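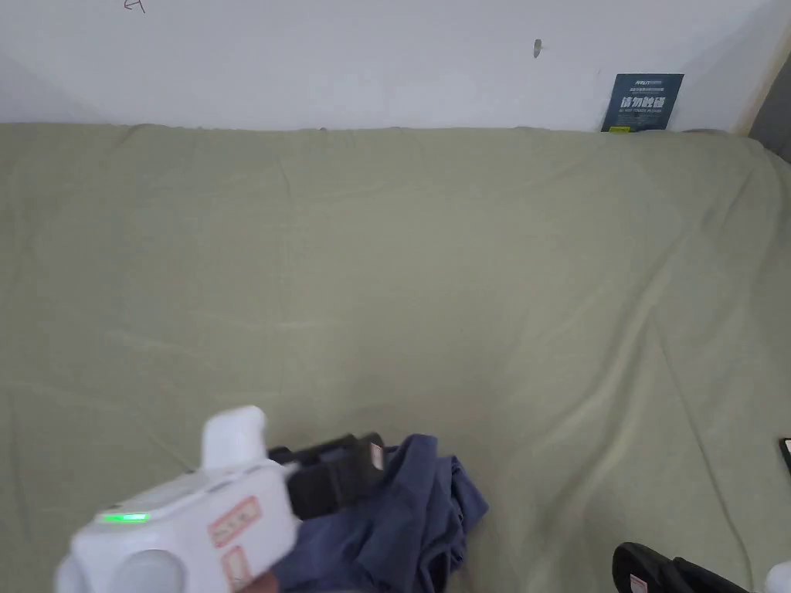 **How should garment-folding software pick its first grasp point?** Take the highest ridge in the depth map that lies at least two finger widths from any detected edge, lift, then look again. Edges found on a crumpled garment are often folds, and a planner that trusts them will grip through several layers.

## Tips for the folding planner (Clikau, release 23)

- **Mask the background first.** Sample the sheet colour at start-up and again if the lights change. Plain sheets work best. Pull out deep creases by hand, as the segmenter reads them as hems.
- **Set the workspace limit short of the wall.** Anything leaning there should fall outside the crop.
- **Log gripper width at every step.** A width that stops changing early means thick cloth or a double grip. Flag it and let the planner retry.
- **Time-align both grippers.** Lunholm's driver stamps left and right separately. Above 23 ms of skew, two-handed pulls come out crooked.

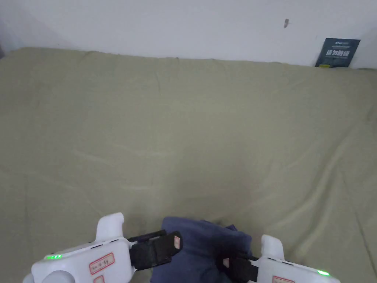

*Blue cloth between the left and right grippers, green sheet beneath.*

- **Cap the pull force in software.** Jersey stretches and the corner estimate drifts with it.
- **Replan after each release.** Cloth settles, and the old mesh is then useless.
- **Keep failed runs.** Our Clilura set has 606 folds, of which 106 failed. The failures improved the grasp scorer more than extra good runs did.

Settings files go in the Zariņš folder, one per fabric type. Last revised in October.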